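3. Putting Small Things Away

3.1 The collection and why it needed a tray

I inherited the Khamphan collection in a cookie tin. Well, strictly speaking it came in a cookie tin inside a shoebox, with a second, smaller tin rattling around next to it, and the first thing I did was tip the whole lot onto a bath towel. There are 196 objects: buttons, beads, a good many small shells, clay marbles, loose beads that may once have been one necklace, and a handful of things I still list as "unknown, brown." None of them is bigger than a walnut. Section 2 covers where they came from, so I won't go over that again. What I want to get at in this section is the part I found hardest, which was deciding where each one should live.

People who write about storage for small collections mostly write about big-museum problems. They worry about humidity and off-gassing and shelf loads, and I'm glad they do. But I kept looking for something on the plain business of dividing a pile of little objects into little spaces, and there was very little of it (a few hobby guides, some very good ones from mineral collectors, and a long argument in a bead society newsletter about whether you should ever mix glass with shell). So I ended up keeping notes on my own sorting, and those notes are what I'm working from here.

I should say up front that this is one person's sorting. I did it three times over with different furniture, and I got different answers each time. I think that's the interesting bit!

3.2 Three kinds of container

The first container was what I had, meaning the towel. A towel is a surprisingly decent sorting surface. Nothing rolls, you can push things into heaps, and if you change your mind you just push them into other heaps. I sorted on the towel by what I'd call family resemblance. Shells drifted toward shells, and the brown things drifted toward each other, and after a while there were piles with very fuzzy borders and a lot of stragglers in between. I didn't mind the stragglers. One blue bead sat for a whole evening halfway between the buttons and the glass, and it looked perfectly comfortable there.

The second was a Skarkico drawer insert, a molded plastic thing with long troughs. Long troughs make you line things up. I hadn't expected that at all, but as soon as I had a trough I was making rows, and as soon as I had rows I was putting the biggest thing at one end. By the end of that round I'd sorted the whole collection by size without ever having decided to. The shells got split up. The necklace beads, which I'd been so careful to keep together on the towel, ended up in two different troughs because some of them are tiny and some of them aren't.

The third was the divided tray, which in my notes goes by the name Stalldale. It's the tray in Figure 2: a rectangular wooden one with a reddish-brown frame and a glass top, and thin wooden partitions inside that make a grid of small square compartments. The bottoms of the compartments are a darker brown. I'd wanted one of these since I was a kid, if I'm being truthful about my methods, and that probably colored how I used it.

3.3 What squares do to a pile

A square compartment asks a question every time you pick something up. With the towel I could put an object "over there somewhere." With the trough I could put it at the end and nudge everything along. With the grid you have to commit – this bead is in this square, and once it's in, it's got walls on every side and no neighbors to speak of.

The effect on my sorting was immediate. I started wanting one thing per square. I knew perfectly well that there were far more objects than squares, and I still spent most of the first session laying things out one at a time, like a kid with a box of chocolates in reverse. When I ran out of squares I had to go back and double things up, and every doubling felt like a demotion. My notes from that session are kind of embarrassing. I wrote "not fair on the marble" next to one entry.

Once I'd gotten over that, something more useful happened. Since each square had to hold several things, I had to say what those things had in common, and I had to say it in words short enough to go on a slip. On the towel I'd never needed words. In the trough I'd only needed "bigger." In the grid I had slips that said "flat, two holes" and "spiral, worn" and "green both sides." Those slips turned into the category list in the appendix. I can't claim I would have come up with it any other way.

There was a cost, and I'd like to be clear about it. The stragglers vanished. That blue bead had to go somewhere, and it went in with the glass, and now everyone who sees the collection takes it for glass. I'm still not certain it is. A grid has no halfway, and I ended up keeping a saucer next to the tray for anything I wasn't ready to commit on. At its fullest the saucer held more than I'd like to admit.

3.4 The glass

I've left the glass for its own subsection because I changed my mind about it twice.

My first opinion was that the glass was in the way. You lift, you place, you lower, you look, you spot a mistake, you lift again. Sorting with the glass in place is like cooking with the lid on. I did the whole first round with it off.

My second opinion, a few days in, was that the glass was the best part. I'd been rearranging constantly, never more than an hour without moving something, and the first evening I closed everything up and walked off, it stayed sorted. Nothing had changed except that changing my mind now took a bit of effort. I started closing the glass at the end of every session, and then partway through sessions too, just to see what I'd think of an arrangement once I couldn't poke at it. I'd give it 30 minutes and a cup of tea. If it still looked right, it stayed.

Where I've landed is somewhere in the middle, and it has to do with light. The glass picks up reflections, which is lovely for a finished display and pretty annoying when you're trying to tell two browns apart. I moved the tray around a lot to get rid of the shine, and I never completely managed it.

3.5 The table

I didn't think the table would matter, so I didn't write anything down about it until late in the work. That was a mistake. The towel round was done on a bed, the trough round on a kitchen counter, and the tray round on a light wooden table with a pale top, and I'm now fairly sure that some of what I put down to containers belongs to surfaces.

A pale top is kind to small dark objects. Anything I dropped, I could find. It's much less kind to shells, and I lost one cream-colored fragment in plain sight for most of an afternoon. The table has a round cable hole in the top as well, toward the far side, and I developed a real wariness about it where the marbles were concerned. I worked close to the near edge almost the whole time. I'd have told you that was for comfort, but I think it was mostly the hole.

Figure 2. The Stalldale tray on the table, lying slightly toward the near edge.

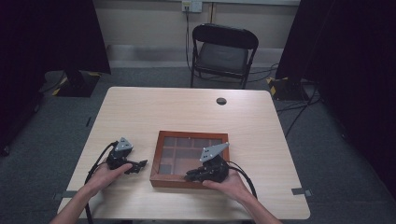
Room to either side turned out to matter more than the size of the tray. When I sort I need a place for "not yet" and a place for "definitely not," and on the kitchen counter I'd had neither, with the toaster on one side and the sink on the other. With space left and right, I fell into a habit of bringing things in from one side and sending rejects out the other. I didn't plan it, and I only noticed when I found all the slips I'd thrown out in one heap by my right elbow.

It also matters whether you sit or stand. I stood for the towel (well, knelt) and sat for most of the tray, and sitting I was a lot more fussy. From above, an arrangement looks like a pattern, and you find yourself swapping colors around to even it out. From a chair you see the near row beautifully and the far row as a sort of rumor. My near rows are very well sorted. I went back and checked, and nearly every slip I later had to rewrite belonged to a compartment in the back.

3.6 Doing it again with someone else's rules

As a last check I tried sorting by the Stenura list, which is a set of headings a friend's bead group drew up for swapping pieces through the mail. It goes by material first, then by hole, then by color. I did this on April 19, 2020, in one long sitting, using the same tray on the same table, and kept the saucer out of reach so I wouldn't cheat.

It went faster than any of my own rounds. It was also a lot less fun, and I made more plain errors, like putting a clay piece in with the stone because I was reading the heading and not looking at the thing in my hand. With my own slips I'd had to study each object to come up with the words. With borrowed headings I only had to study it long enough to match. For a big collection that has to be shared I'd still go with the borrowed list, and I'd have someone else look over the result. For something this small, that you're going to live with, I'd make your own slips.

I did keep one thing from that round. The Stenura list has a heading for "no hole, use unclear," and I moved my unknown brown things into it the same evening. They've got a square in the back row now, and I've left the slip in pencil.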